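Home » Projects » Gallery

Warkton house set: collecting the examples
31 Aug 2018

At Zitside we teach a two-arm robot inside a simulated house. Every run is saved as an example for the learning system. In July we collected 1,805 of them. These are views from the work, all in one house.
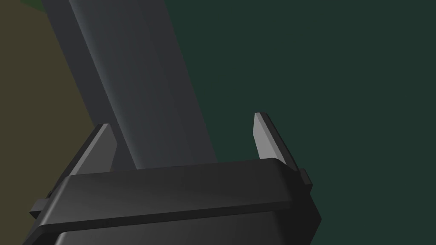

Fingers open, with a long gray bar between them.
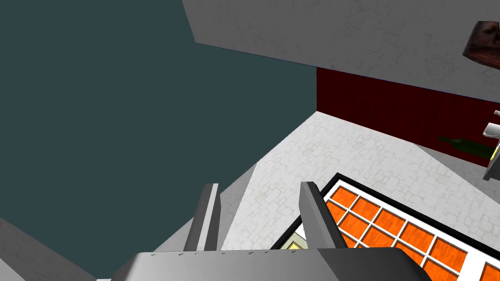 Orange tray behind the right finger. The other arm is perhaps the white part at the right edge.

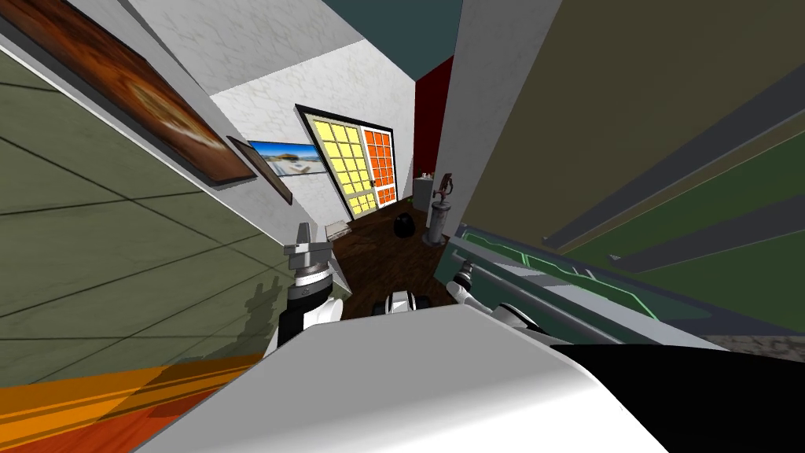

Both arms reaching into the passage, with the double door at the end.

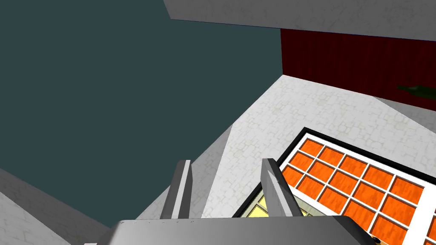
Tray again, and a green bottle near the red wall.

How we save a run

Each run is kept together with all its views. The Jestau folder holds 30 runs for checking, and we do not train on them.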